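Spent the winter trying to eat what's in season where I live, which in upstate New York means a lot of cabbage. Thread on how it went and what I'd change.

The rule was simple. Produce from the Thursday market or from my own cellar first, grocery store second. I gave myself a budget of $100 a month for fruit and vegetables and mostly kept to it.

Storage squash did the best. I bought 9 in the fall and ate the last one in March. Keep them off the floor and don't let them touch each other. Check the stems. If a stem goes soft, cook that one the same night.

Potatoes did fine until the cellar warmed up. Then they sprouted all at once and I made soup for a week.

Carrots in damp sand worked. My neighbor Asuka Murakami told me to use a lidded bucket and she was right. The open crate dried out by the holidays and those carrots bent like rubber.

Cabbage keeps longer than you think. Peel the ugly outer leaves and the inside is good. I had over 100 recipes saved and cooked the same 3: slaw, fried with noodles, and braised with vinegar.

Fruit was the hard part. Local apples were mealy by February. I bought fruit from the store after that and quit feeling bad about it.
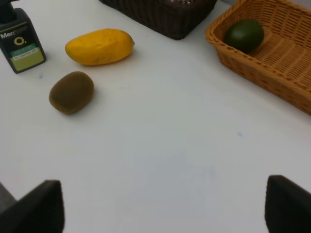
Tukesham, March

Fruit is out on the table now where I'll see it, and I eat more of it that way. In the crisper drawer I forget it exists until it's soft.

Chiharu Nomura runs the Mara farm stand and I asked her what people get wrong. She said they buy too much in October and wash it before storing. I did both. Brush the dirt off, leave the rest until you cook.

She also said to store apples away from potatoes. I had them on the same shelf all winter, so that may explain the sprouting.

What I'd skip next year: turnips. I don't like them and buying them every week didn't change that.

What I'd add: more onions, dried beans, and a second bucket for beets. Also a cheap thermometer for the cellar. I was guessing the whole time.

Spinach should be at the market in a few weeks. I still have two heads of cabbage to get through before then. If you have a recipe that isn't slaw, reply with it.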